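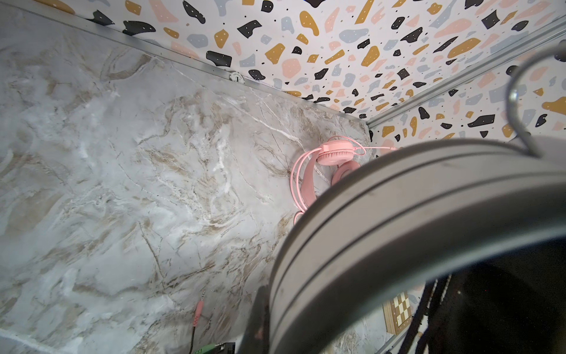 Zuletzt geändert: Mo, 26. Januar

Forum > Wohnen & Renovieren > Wände und Böden
Thema: Marmorfolie und Terrazzotapete in der Arbeitsecke - hält das was?

kantenglueck
Moin zusammen, ich überlege, ob ich mir so eine Ecke baue: Platte in Marmoroptik, dahinter Tapete im Terrazzomuster (weißer Grund, Splitter in Schwarz, Senfgelb, Rosa und Graublau), die Übergänge mit silbernen Aluleisten. Auf Bildern macht das ja was her. Ich traue der Sache aber nicht. Glänzende Oberfläche, dunkle Adern und Risse im Muster - sieht man da nach einem halben Jahr noch, was Muster ist und was Kratzer?
Die Folie wäre von Futeo, die Tapete von Flornham. Hat das jemand länger dran?

rauhfaser_forever
Folie auf Tischplatte habe ich genau einmal gemacht. An der Vorderkante, wo die Unterarme liegen, ging es zuerst hoch. Ich würde es lassen.

Pendelhub
Kommt drauf an, was drunter ist. Auf sauber geschliffenem und grundiertem Holz klebt das Zeug wie verrückt. Die meisten kleben auf alte Möbel, an denen noch Politur hängt, und wundern sich dann. Die Kanten übrigens nicht stumpf abschneiden, 2 cm umschlagen und unten föhnen.

kantenglueck
Föhnen mache ich sowieso. Mir geht es um die Leiste hinten. Deckt die eine krumme Wand ab oder betont sie die noch?

Pendelhub
Deckt ab, wenn sie breit genug ist. Ich habe 20er Winkel genommen, Alu eloxiert, mit Montagekleber. Silikon würde ich an Tapete nie wieder nehmen, das zieht Ränder.

zweitschluessel
Ich finde ehrlich gesagt das Muster das größere Problem. Terrazzo an zwei Wänden und Marmor auf der Fläche, da sucht man doch jeden Kleinkram! Radiergummi, Büroklammer, Speicherkarte: weg. Und dann noch rosa Kopfhörer und rosa Kabel vor rosa Splittern, na danke.

kantenglueck
Das Rosa ist mir eher sympathisch, es nimmt die Farbe aus der Tapete auf. Aber ja, viel los ist da.

rauhfaser_forever
"Viel los" ist nett gesagt. Eine weiße Wand kostet einen Eimer Farbe und in fünf Jahren guckt sie dich immer noch freundlich an.

zweitschluessel
Freundlich gucken kann auch das Zubehör, es gibt ja alles mit Smiley drauf.

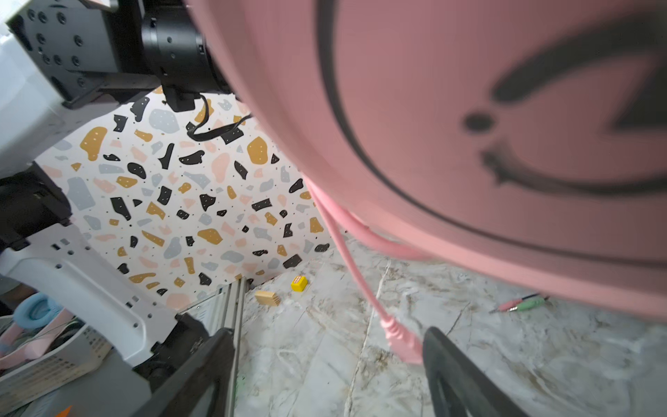
Rosa mit Smiley vor Terrazzotapete, dazu Kabel und kleine Klötzchen

Pendelhub
Bei den Klötzchen vor der Wand hat zweitschluessel unrecht, finde ich. Das gelbe mit dem roten Etikett sehe ich sofort, und das helle aus Holz auch. Auf grauem Marmor geht Farbe gar nicht verloren. Was verloren geht, sind dünne dunkle Kabel neben den Adern.

zweitschluessel
Sag ich doch. Da liegen ein rosa und ein grüner Stecker an einem dünnen dunklen Draht. Die Stecker finde ich, den Draht muss ich suchen.

Lötfett
Kurz zum Thema Kabel, auch wenn es eigentlich um Tapete geht: Klinkenstecker und glänzende Folie vertragen sich nicht gut. Zieht man so einen Metallstift immer wieder über dieselbe Stelle, gibt das feine Spuren. Bei mir auf einer Alik-Platte passiert, war angeblich kratzfest. Ich habe seitdem einen Haken an der Wand für den Kopfhörer.

rauhfaser_forever
Haken in der Mustertapete, schön. Und beim Umzug fehlt dann genau der Splitter.

Lötfett
Der Haken ist an der Seitenwange verschraubt. Lesen.

kantenglueck
Bitte friedlich bleiben. Noch eine Frage zum Preis: Mir hat ein Betrieb (Grigaitė) 375 Euro für Tapezieren und Leisten genannt, ohne Material. Ist das für eine einzige Ecke nicht ziemlich happig?

Pendelhub
Für eine Ecke mit Muster auf Stoß finde ich das sportlich. Auf der anderen Seite ist es genau der Stoß im Eck, den man selbst versaut. Frag, ob das Abziehen der alten Tapete mit drin ist.

rauhfaser_forever
Zu teuer. Und dann ist die Folie noch nicht mal auf dem Tisch.

zweitschluessel
Würde mir erst mal ein Muster bestellen und zwei Wochen hinstellen. Auch abends mit Lampe, da spiegelt so eine Fläche ganz anders als tagsüber.

kantenglueck
Muster von beidem ist bestellt. Überzeugt bin ich nicht, am ehesten noch von den Leisten. Wenn ich es mache, dann erst im April, vorher ist das Zimmer eh voll mit Kartons.

Pendelhub
Dann die Rollen alle aus einer Charge nehmen und auf die Nummer gucken. Bei dem weißen Grund siehst du jeden Unterschied.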